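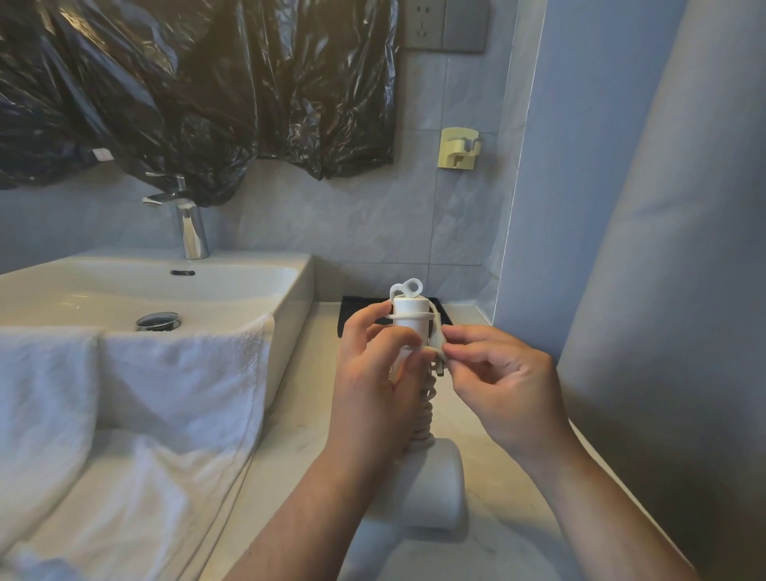
Hair dryer cord being wound around the handle at a washbasin counter

Home | Venue Operations | Manuals | Seating | Contact

Lernholm Arena Operations Manual
Section 2: Retractable Seating, Event Set-Up and Storage

4/3/18
By Madhu Ahuja, Venue Operations

14 shares | 3 comments

2.1 Scope

This section covers the opening, inspection and closing of the Mokness retractable seating banks installed on the north and south sides of the main floor. It applies to basketball, volleyball and wrestling events, and to any floor-level event for which the seating plan shows Rows A through M in use. It does not cover the fixed seating in the upper bowl or the loose chairs placed on the floor for concerts and graduations. Those are covered in Section 3.

The seating banks in Jaiswal Hall are of an earlier type and are moved by hand. Staff assigned to Jaiswal Hall must not follow the powered procedure given below.

2.2 Personnel

The seating banks may be operated only by staff who have completed the June refresher session and whose names appear on the operator list in the control room. One operator holds the pendant control. A second person, the spotter, stands at the far end of the bank with a clear view of the front edge and of the floor ahead of it. The operator does not move the bank unless the spotter has given a verbal "clear."

If the spotter is called away, the bank stops. A replacement may be appointed by the shift lead only.

CAUTION: Keep all persons off the rows and out of the understructure while a bank is moving. Serious crushing injuries can result.

2.3 Before Opening

1. Obtain the approved seating plan for the event and confirm which banks are to be opened, and to which row. A partial opening is permitted at Rows F and J only.

2. Sweep the floor in the travel path. Tape residue, small hardware and hardened gum will mark the floor finish when the wheels pass over them.

3. Check that basketball goals, volleyball posts and scoring tables are outside the travel path. The path is marked on the floor plan by a broken line. It is not painted on the floor itself.

4. Remove the front skirt panels and store them on the panel cart. The panels are numbered from left to right as seen from the court.

5. Walk the length of the bank and look beneath the first row with a flashlight. Items left from an earlier event are to be removed and taken to Guest Services.

6. Confirm that both locking pins at the rear wall are seated. If either pin is loose or missing, tag the bank out of service and notify the shift lead.

NOTE: When floor protection has been laid for another event, the tiles must be taken up before the bank is opened. The wheels are not designed to climb the tile edge.

2.4 Connecting the Control

1. Unlock the wall cabinet beside the bank and take out the pendant. Each pendant is labeled for its own bank. North and south pendants are not interchangeable.

2. Plug the pendant into the Cloltitz drive unit and turn the collar until it clicks.

3. Turn the key switch to READY. A green lamp comes on after a short delay. If the lamp is amber, the drive unit has recorded a fault from the last movement; see 2.8.

4. Press and release the STOP button, then reset it. The green lamp should go out and return. Do not proceed if the lamp stays on while STOP is pressed.

2.5 Opening the Bank

1. The operator calls "Moving out." The spotter replies "Clear."

2. Press and hold OPEN. The first row will move after a short pause, and a warning tone will sound for as long as the bank is in motion.

3. Watch the front edge. It should remain parallel to the sideline. If one end runs ahead of the other, release the button at once. Do not try to straighten the bank by pushing it.

4. Continue until the required row is reached. At full extension the drive stops by itself. For a partial opening, release the button when the row indicator on the side frame lines up with the letter shown on the plan.

5. Turn the key switch to OFF and remove the key. The operator keeps the key until the bank is ready for inspection.

Full extension takes roughly 75 seconds. A bank that takes noticeably longer should be reported even if it finishes its travel without a fault.

CAUTION: Do not release and press OPEN repeatedly in order to move the bank in small steps. Repeated starts overheat the motor, and the drive unit will lock out until it has cooled.

2.6 Raising the Chairs and Fitting the Rails

1. Starting at Row A, raise the chairs section by section. Lift from the center of the section with both hands and listen for the latch at each end.

2. Press down firmly on the chair backs to test the latch. A section that drops or rocks is to be taped off and entered on the seat report, and the box office informed before doors.

3. Fit the aisle handrails. Each rail turns a quarter turn in its socket and must not lift out when pulled straight up.

4. Fit the end rails on both sides of the bank. No guest may be admitted to the bank until all the end rails are in place.

5. Switch on the aisle lights and walk every aisle from top to bottom. Replace failed lights before doors when time allows — otherwise post an usher at the aisle for the length of the event.

6. Set out the accessible spaces at Row A as shown on the plan. The removable chairs from these spaces go on the marked cart. They are not to be left in the vomitory or behind the bank.

NOTE: The handrails for the north bank are slightly longer than those for the south bank. They will fit the south sockets but will not lock.

2.7 Inspection and Release

The shift lead inspects the bank with the operator and signs the release sheet. The sheet must be signed at least 65 minutes before doors, to leave time for cleaning and for the usher briefing. The release sheet records:

- the bank and the row to which it was opened
- any seats taken out of use
- the names of the operator and the spotter
- the time at which the key was returned to the control room

After release, the bank may not be moved for any reason until the event has ended and all guests have left the floor level. Requests from event promoters to change the row count after release are referred to the event manager.

2.8 Faults

Amber lamp, bank closed: Turn the key to OFF, wait, and turn it to READY again. If the amber lamp returns, call Engineering.

Amber lamp, bank partly open: Leave the bank where it is. Place barriers across the front and both ends and call Engineering. The bank must not be used for seating in this condition.

No lamp: Check the collar on the pendant plug, then the breaker in the wall cabinet. The breaker may be reset once only.

Bank stops with the tone still sounding: An obstruction has been sensed. The spotter locates and removes it after the key has been turned to OFF and handed over.

2.9 Closing the Bank

1. Confirm that cleaning has been completed on every row. Cups and bottles left on the decks are the most common cause of jams on closing.

2. Remove the aisle and end rails and return them to their racks.

3. Lower the chairs, beginning at Row M and working down to Row A. Fold any cup holders flat first.

4. Connect the control as described in 2.4.

5. The operator calls "Moving in." The spotter replies "Clear." Press and hold CLOSE until the drive stops.

6. Seat the locking pins, refit the skirt panels and return the pendant to its cabinet.

Enter the movement in the log. A full opening and closing counts as one cycle. Engineering services each bank after every 100 cycles, and the log is the only record from which the service date is set.

Previous: Section 1 | Next: Section 3, Floor Chairs and Risers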